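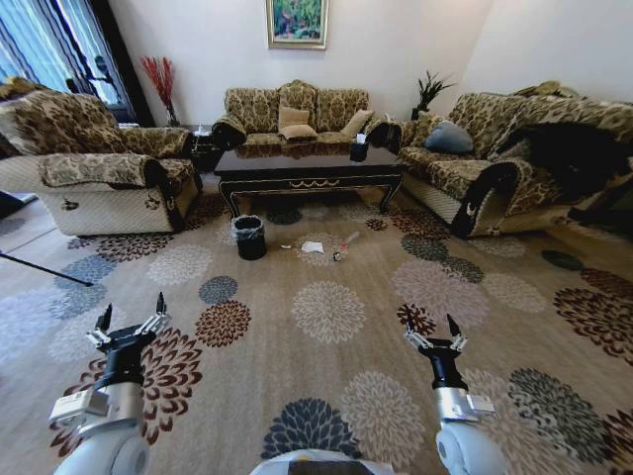 Figure 2. Three sofas around a dark coffee table, with a patterned rug in front.

Last updated: November

3. What students told me about roommates and first-year housing

I went into these interviews thinking I'd hear mostly about money. I talked with 51 first-year students at Veltska College, most of them in the lounge or over coffee, and yes, money came up (it always does with housing). But what they really wanted to talk about was the roommate form. Everybody remembered that form! It has 20 questions, you fill it out the summer before you arrive, and a lot of people told me they lied on it, or at least rounded up. One student wrote that she went to bed at 10 p.m. "because my mom was standing right there."

I should say how matching works at Veltska, as it's a bit different from the setup Pintér describes for Brikis. The housing office sorts the forms by sleep and noise first, then by building preference, and after that a staff member goes through the leftovers by hand. Chaudhary Hall fills up early and the late forms mostly end up in Clolto House – students there know this and have feelings about it.

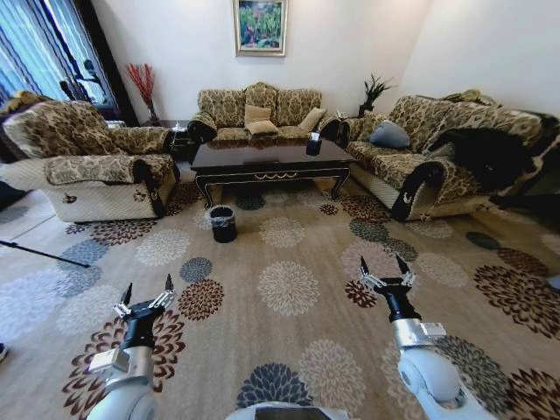 The Clolto students were also the ones who brought up room changes the most. You can ask for a change after week 3, and before that you're supposed to meet with your RA and write a roommate agreement. I read a stack of those agreements and they're mostly about guests, alarms and whose turn it is to take out the trash. A few run to two full pages. Students who wrote theirs early talked about it pretty fondly, while the ones who wrote it in the middle of a fight called it "the contract" and couldn't tell me what was in it.

I asked Boglárka Pintér whether she'd heard the same thing in her own interviews, and she had, although her students had the agreement handed to them on move-in day and hardly any of them remembered signing. I don't want to lean too hard on that comparison, as her campus is smaller and most people there go home on weekends. I come back to the timing question in Section 4, where I look at the change requests themselves.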